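Week 4: who watches the watchers?

Okay, back to oversight bodies. Last time I got carried away with the Paklow mission (sorry!) and we never reached the complaints desk, so start there. The desk took in over 900 reports and passed 364 of them to investigators.

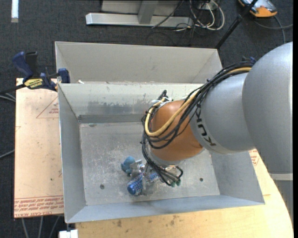

I want you to ask who picked those 364. At Paklow it was the mission's own staff, and that's my whole worry with in-house reviews – the office being complained about gets to sort the mail.

Read the Brinell report next, mainly the part on witness protection. It's dry, but stick with it.

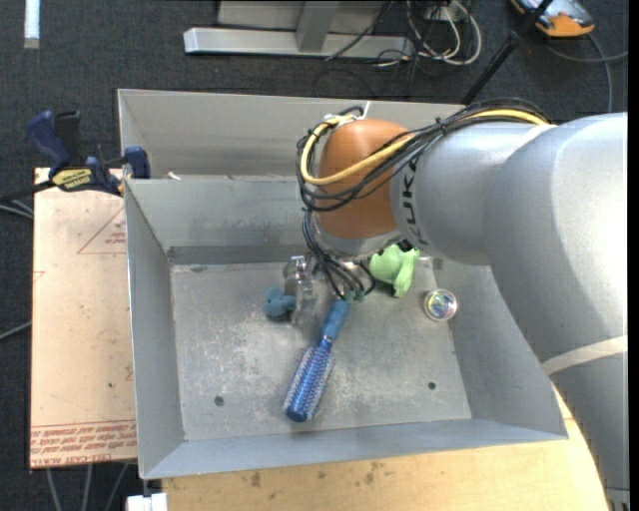 Your response paper is on whether an outside panel would have handled things differently. Drafts are due in August, 3,000 words max.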